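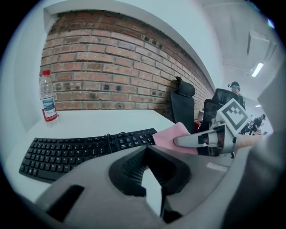

I've finally given up on my to-do list app. Three years of it pinging at me, and when I opened it on Saturday there were 80 things marked overdue, including "buy wrapping paper" from a Christmas I'd rather forget. So I deleted the lot and went back to paper!

Marites Sarmiento at work has been on at me to do this for ages. She keeps one little notebook in her bag, writes tomorrow's jobs in it before she goes home and crosses them off with a big fat line. I tried copying her back in March and lasted four days, mostly as I kept leaving the notebook on the bus (sorry, Marites, I did like the one you gave me).

This time I'm keeping it simple. One page a day, stuck on the fridge, and anything that gets carried over three times goes in the bin.

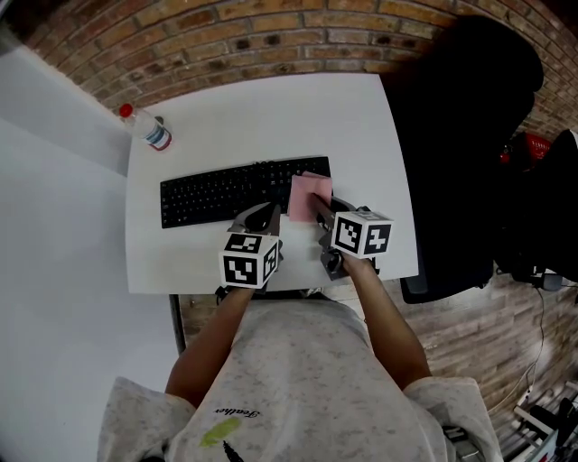
The hard bit is the big vague stuff. "Sort out the garage" has been on every list I've written since we moved to Derkeck, and it never budges – it's not really a job, it's about forty of them in a trench coat. So this week it just says "find the bike pump". I found the bike pump. I also found a tent, two paddling pools and Barry Blackburn's hedge trimmer, which he's been asking after all summer.

Tomorrow's page says: bread, ring Mum, take Barry his trimmer, post the Drorine forms. I've already had to add stamps.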